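Mitigeur Wurnar Tanano : deux mois avec la douchette extractible dont tout le monde parle

Je me méfie des robinets de cuisine qui ont un prénom. Celui-ci s'appelle Tanano, il est vendu par Wurnar, et sa fiche produit promet de « réinventer le geste de l'eau ». J'ai besoin de rincer des poireaux et de remplir une marmite. Mon ancien mitigeur, posé en 1982 par les propriétaires précédents, faisait les deux sans rien réinventer, jusqu'à ce que la base se mette à suinter et que plus aucun joint du commerce ne corresponde.

J'ai donc payé 283 euros, de ma poche, pour la version Tanano en finition acier brossé. Il existe une version noire mate, plus chère, et une version dite Urban dont la seule différence visible sur la fiche est la forme du levier. Le modèle d'entrée de gamme de la même marque, le Vikonholm, coûte 167 euros. J'y reviendrai, parce que l'écart m'a travaillé pendant tout l'essai.

Le carton d'abord. Il est joli, trop grand, rempli de mousse, et il contient une notice en onze langues dont la partie française a visiblement été traduite par quelqu'un qui n'a jamais tenu une clé à lavabo. « Serrer l'écrou avec modération ferme » : je cite. Les flexibles sont fournis, pas les joints filtres, qu'il faut acheter à part. À ce tarif, c'est mesquin.

La pose m'a pris un dimanche après-midi, sous l'évier, avec une lampe coincée entre les dents. Le contrepoids de la douchette se clipse sur le flexible à une hauteur que la notice n'indique pas. Trop bas, il cogne contre le siphon. Trop haut, la douchette reste pendue dans le vide comme un téléphone de cabine. J'ai tâtonné trois fois avant de trouver. Si votre meuble sous évier est encombré de poubelles coulissantes ou d'un chauffe-eau, mesurez la profondeur disponible avant de commander, le vendeur ne vous le demandera pas.

Autre point que la fiche passe sous silence : le diamètre de perçage. Le mien convenait. Bimla Pant, ma voisine du dessous, a commandé le même après avoir vu le mien et s'est retrouvée avec une rondelle d'embase qui couvrait à peine le trou de son plan de travail. Elle l'a renvoyé, et le remboursement a traîné, frais de retour déduits. 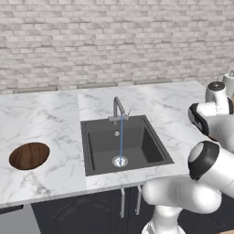 Venons-en à l'usage. Le jet normal est bon, je le reconnais volontiers : régulier, sans éclaboussures, avec un débit suffisant pour remplir un faitout sans s'ennuyer. Le jet pluie est décevant. Il part en éventail, mouille les bords et oblige à s'approcher tellement du plat que l'intérêt de la douchette disparaît. Pour de la salade, ça va. Pour décoller du riz au fond d'une casserole, je reprends l'éponge.

Le bouton qui bascule d'un jet à l'autre est placé exactement là où le pouce se pose pour tirer la douchette. Résultat, on change de jet sans le vouloir une fois sur deux la première semaine. On s'habitue, paraît-il. Après deux mois, je me trompe encore, surtout le matin.

Le retour de la douchette dans son logement est l'argument principal de Wurnar, qui parle de « guidage magnétique intelligent ». C'est un aimant. Il fonctionne bien, sans doute mieux que les clips en plastique que j'ai connus chez ma sœur, mais je ne vois pas très bien où loge l'intelligence. Je note aussi que la force de l'aimant ne compense pas un contrepoids mal placé – voir plus haut.

Le levier est agréable, précis, sans jeu pour l'instant. La position d'économie d'eau, en revanche, m'agace. Il y a un point dur à mi-course censé vous dissuader d'ouvrir en grand. Avec les mains pleines de pâte, en poussant du poignet, on bute dessus, on force, et l'eau arrive d'un coup. La marque avance un pourcentage d'économie que je ne reproduis pas ici, puisque je n'ai aucun moyen de le vérifier et qu'elle n'explique nulle part comment elle l'obtient. Ma facture ne montre rien de notable.

Côté entretien, l'acier brossé tient ses promesses sur les traces de doigts. Pas sur le calcaire. J'habite une région où l'eau laisse un dépôt blanc sur tout ce qu'elle touche, et la base du bec a son anneau blanchâtre au bout de quatre jours. Les picots en silicone de la douchette se nettoient au pouce, ça c'est bien vu. Évitez le vinaigre pur sur la finition : la notice l'interdit, en petits caractères, à la dernière page.

Le bruit, maintenant, dont aucun avis en ligne ne parle. Quand on tire la douchette, le flexible frotte contre l'intérieur du bec avec un raclement sec. Ce n'est pas dramatique. Dans une cuisine ouverte, à six heures du matin, avec quelqu'un qui dort à côté, on y pense avant de tirer.

Reste la question du prix. J'ai pu manipuler le Vikonholm en magasin, à sec, donc sans rien pouvoir dire du jet. Même levier ou presque, même aimant à ce qu'il m'a semblé, un seul type de jet et une finition chromée. Comme je n'utilise quasiment pas le jet pluie du Tanano, j'ai du mal à justifier la différence, sauf pour l'acier brossé, qui est une affaire de goût. Le vendeur m'a parlé d'une « cartouche de qualité supérieure ». Je lui ai demandé en quoi. Il est allé chercher un collègue, qui n'en savait pas plus.

La garantie est annoncée comme longue, mais elle exclut les dommages liés au calcaire, c'est-à-dire chez moi la cause de panne la plus probable. Les pièces détachées figurent bien au catalogue du site. La cartouche y était en rupture les 2 fois où j'ai regardé, en juin puis cette semaine.

Points positifs : jet principal, aimant, levier, picots faciles à nettoyer.
Points négatifs : notice, bouton mal placé, jet pluie, joints non fournis, flexible bruyant, cartouche introuvable.

Je le garde, parce que je n'ai aucune envie de repasser un après-midi sous l'évier. Je ne le rachèterais pas à ce prix. Si le Vikonholm passe un jour entre les mains d'un lecteur qui a l'eau dure, son retour m'intéresse, surtout après une année d'usage.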